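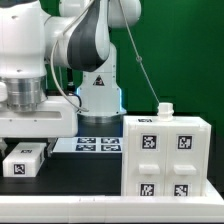 基准标记该不该算进报价：关于Ateş桌面操作套件的一点意见

Lavanya Pillai
6月

Ateş这套桌面机械臂工作台，报价单分两栏。左栏是硬件：机械臂、夹爪、黑色台面、绿色背景板、带抽屉的白色柜体、小方盒和平台。右栏叫“定位与复位服务”，按年收费。多数采购方把注意力放在左栏，围绕臂展、负载和重复定位精度来回比较。我的意见是，这套产品值不值得买，取决于右栏，而右栏目前写得不够清楚。

先说标记。柜体正面贴了四个黑白方形基准标记，顶面靠前角另有一个小的；平台上是两行两列的四个；小方盒的顶面和正面也有。对做抽屉开合、抓取放置这类任务的用户来说，这种布置的意义很直接：物体位姿由标记解算，不依赖学习得到的检测器，成功与否可以用柜体坐标系下的数值来判定。评测脚本因此可以写得很短，不同实验室之间的结果也有了对齐的可能。

问题在于标记的几何参数由谁负责。标记边长、编号、相对于柜体坐标系的外参，这三项数据必须随货交付，并且与实物逐台对应。Ateş目前交付的是一份通用参数文件，所有柜体共用。塑料面板的装配误差、贴纸的人工贴附误差，都没有进入这份文件。我们这边由Ferenc Erdős重新标定了2台柜体，发现其中一台右下标记的偏移已经大到足以影响把手抓取的判定阈值。供应商答复说这在公差范围之内。公差本身我不争论，但报价单右栏写的是“定位服务”，用户有理由要求逐台标定。

其次是复位。柜顶旋钮上系着一根细绳，绳子向上斜拉出去。用绳索牵引物体归位，在自动化评测里是很老的办法，便宜，容易修，出故障时一眼能看出来。我赞成保留这种做法。Jilley的同类产品采用台下转盘复位，机构更复杂，占用台面下方空间，维修时需要拆台。就可维护性而言，绳索方案占优。

绳索方案也有代价，报价材料没有写。第一，绳子会进入相机视野，训练出来的策略可能把绳子的走向当成线索，换到没有绳子的环境后性能下降，这一项应当由供应商提供对照数据。第二，绳子限制了机械臂的可达区域。规划器如果没有把绳索建模为障碍，腕部从柜体上方经过时就存在缠绕风险，夹爪附近那根灰色线缆的弯曲余量较大，风险更需要评估。第三，绳结和绳长属于耗材参数，更换之后张力会变，复位位置跟着变。合同里应写明更换周期和更换后的验收方法。

Kumaresan Achari不同意第一点。他认为绿色背景本身已经是强烈的环境特征，既然接受了绿幕，就没有理由单独挑剔一根绳。这个反驳有道理，但两者性质不同。绿幕是静态的，可以在后处理阶段替换；绳子随物体状态变化，与任务进度相关，替换起来困难得多，也更容易造成泄漏。

再说服务的计价单位。Ateş按年收费，与使用量无关。我们在验收阶段完成了1,244次抽屉开合试验，期间人工介入8次，其中6次与绳索或复位有关。这组数字来自单一站点，不宜外推，但足以说明，故障集中在右栏覆盖的部分。按年收费意味着低频用户补贴高频用户，而供应商也缺少降低介入次数的动力。按有效试验次数计费，并把人工介入作为扣减项，更接近这项服务的实际价值。Gralero在仓储分拣设备上采用过类似条款，执行起来并不困难，前提是双方认可同一份日志格式。

日志格式恰好是另一处短板。当前日志只记录关节角、夹爪开度和任务标签，不记录标记检测的置信度，也不记录复位机构的动作时间。出现一次失败之后，无法区分是策略失败、定位失败还是复位未到位。Chaltu Mamo为此写了一个旁路记录程序，把标记重投影误差与关节数据按时间戳对齐。程序不长，原厂完全有能力提供，不应由用户补做。

采购方面，我建议在合同中加入以下要求：逐台提供标记外参及测量方法；绳索、绳结作为编号耗材管理；日志增加检测置信度与复位状态字段；年费改为按有效试验计费，或至少设置介入次数上限。硬件部分我没有大的异议，夹爪通过法兰连接，更换末端工具的接口是常规做法，集成工作量可控。

Indira Pisharody所在的组打算再等一个版本，理由是Ivitz可能推出不带绳索的柜体。我认为不必等。台面、标记和机械臂的组合已经够用，需要改的是条款和参数文件，这些在签约前谈，比在验收后谈容易得多。

最后更新：6月，修正了关于日志字段的表述。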